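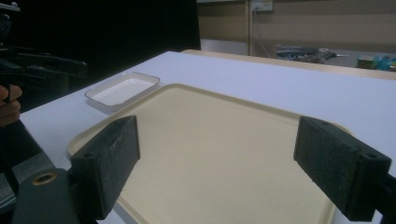
Item count drops after moving from Forkix to Kunent

Status: Resolved
Product: Kunent Stock, hosted
Area: Import / item master
Opened by: Zineb Ait Brahim, Akolgo
Opened: 8 Nov 2019
Priority: Normal

Original report

We rent out catering equipment and are moving our item list from Forkix to Kunent. The export from Forkix has 2,368 item rows, not counting the header. After the import, Kunent shows 2,341 items. The import screen says "Completed" in green and the error file is empty.

I have run it twice. The first time I used the default mapping. The second time I emptied the item master, mapped each column by hand, and got the same total. I am the only person with import rights on our account, so no one else was changing things at the same time.

The missing items do not come up in search, either by name or by our shelf code. They are not in the archive. I checked the filter on the item list and it is set to "All."

We can't start taking bookings in Kunent until the list is complete. The old system stays on through February, so this is not an emergency, but I would like to avoid entering items by hand.

Environment

Export format: CSV, comma separated, UTF-8
Opened in a spreadsheet before import: yes the first time, no the second time
Browser: Firefox on Windows 10, also tried Chrome
Import profile: Forkix (built in)

Reply from support

Thanks for the detail. Please check the following and tell us what you find.

1. Blank lines or line breaks inside the description column. These can make one item look like two rows in the source count.
2. Rows where the item name is blank.
3. Rows with an inactive flag. The Forkix profile skips these unless "Include inactive" is ticked.
4. Exact duplicates in the shelf code column.

Please also attach the import log. It is under Settings, History, then the small arrow next to the run. Logs are deleted after seven days, so save a copy.

Reply from Zineb

1. No line breaks in the descriptions. I counted rows with a text editor and with the spreadsheet and they agree.
2. No blank names.
3. "Include inactive" was ticked both times. We have very few inactive items anyway and the ones I looked for are in Kunent.
4. No duplicate shelf codes. We had a cleanup last year and the column is unique.

Log attached. I don't see any skipped rows in it. It does have lines that say "updated" mixed in with the ones that say "created." I would expect all of them to be "created," given that the item master was empty before the second run.

Reply from support

The "updated" lines are the useful part. They mean that Kunent decided an incoming row matched an item it had already created earlier in the same run, and wrote over it. Nothing was skipped, so nothing went to the error file.

Could you pick one "updated" line, find the item in Kunent, and tell us which rows in your export it could have come from?

Reply from Zineb
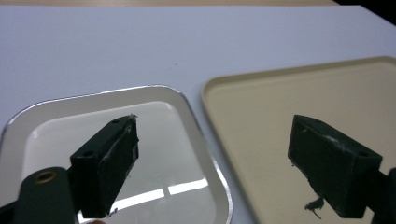

I took the first "updated" line in the log, which is in our serving group. Kunent has one item there and the export has two rows next to each other, with different shelf codes, different replacement prices and different photos. They really are separate products. One is the silver metal tray with the shiny rim, and the other is the larger beige plastic one, and a customer who books one will not accept the other. The rows in the export are:

TRAY RECT RND METAL
TRAY RECT RND PLASTIC

Kunent kept the plastic name and the plastic price. The metal shelf code is gone.

I then looked at several more "updated" lines and they follow the same pattern. The names start the same and differ at the end. Our names are built that way on purpose, type first and material last, so they sort together on the pick list.

Reply from support

We can reproduce this. Cause below.

The built-in Forkix profile does not match on shelf code. It builds a match key from the item name, and the key uses only the first 14 characters. Your two rows are identical up to that point, including the space after RND. The second row was treated as an update to the first.

The short key is left over from an older Forkix export that cut long names. It should not apply to the current format. Mapping the columns by hand does not change it, as the key belongs to the profile and not to the mapping.

Workaround

1. Go to Settings, Import, Profiles.
2. Copy the Forkix profile and give the copy a new name.
3. Open the copy and go to Matching.
4. Change "Match on" from "Name (short)" to "Shelf code."
5. Set "If match found" to "Report and skip."
6. Save, empty the item master, and run the import with the copied profile.

Do not run it on top of the existing items. The merged ones would stay as they are, with the wrong price on some of them.

Reply from Zineb

Done. Kunent now shows 2,368 items and there are no "updated" lines in the log. The metal tray is back with its own code and price.

Two questions before you close this. We also import our customer list, which comes out of Undier. Does that profile use a short key too? And will the copied profile survive an update?

Reply from support

The Undier profile matches on customer number, full length, so it is not affected. Copied profiles are not changed by updates.

Changing the default match in the Forkix profile has been logged as a separate issue. Closing this ticket. Reply here to reopen it.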